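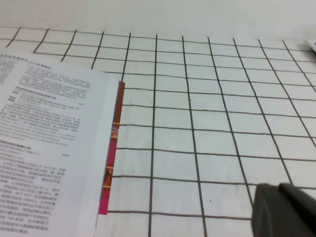 Ticket: Gridlines missing when printing from Plenora
Opened by: Thomas Messina
Status: Solved
Last updated: April 7, 2022

Hi all! First off, I love this program. I've drafted quilt patterns in Plenora since September and I've never had so much fun with graph paper in my life. One snag, though: when I print a pattern, the blocks come out fine but the grid behind them is gone. It shows on screen and in the preview. The printer is a Gentile inkjet, and the file is 15 pages.

Tried so far:
- Restarted everything
- Printed a different pattern (same result)
- Set line color to black (same result)
- Exported to PDF and printed that (grid is there, but the squares come out too small)

Reply from Premetti Support

Thanks for such a clear list, Thomas, that saves us a lot of back and forth! Could you go to File > Page Setup and tell us what "Hairline width" and "Print scale" say? And which version are you on?

Thomas Messina

Version 7. Hairline width is 0, print scale is 200. I think I bumped the scale up to 200 to make up for the small PDF and then forgot about it, oops.

Reply from Premetti Support

Great, there are two things going on. A width of 0 draws fine on screen, but many printer drivers skip it. Set it to 0.5. Then put the scale back to 100 and, in the PDF print window, choose "Actual size" in place of "Fit to page".

Thomas Messina

YES! Grid is back, and the squares measure exactly one inch with my quilting ruler. I printed all 15 pages straight away and taped them together on the floor (the cat has opinions). Could the 0.5 be saved as the default?

Reply from Premetti Support

It can! Click "Save as my default" in the same window. Enjoy the quilt, and please post it in the gallery when it's done.

Ticket closed by user.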